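Feb 3, 2026

Collected sim episodes for Kakari again. The counter says 1,085, a number I was prouder of before I opened the folder. Osik had written 11 of them twice, under new names, as if I'd be fooled.

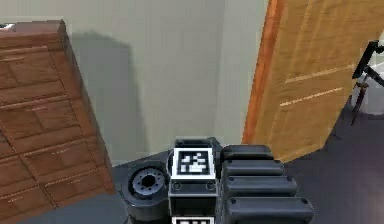

Threw out the doubles and reran the split. Also turned off room shuffle in Hikora for the short runs, where it eats more time than the arm does.

Four of today's batch are me dithering with the stick. Marked them "slow" and kept them in.

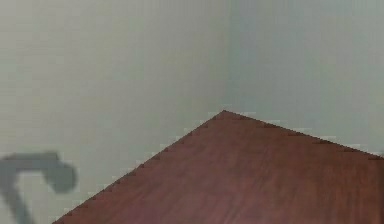
Mugo's reply on the log was that slow episodes teach slow robots, and could I please cut anything with more than six seconds of thinking in it. By that rule I'd have to cut myself.

Compromise: they stay, at half weight.
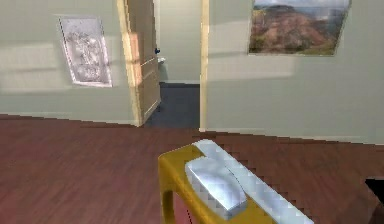

Next, fix the naming script, then start the long run before going home. Check disk first this time.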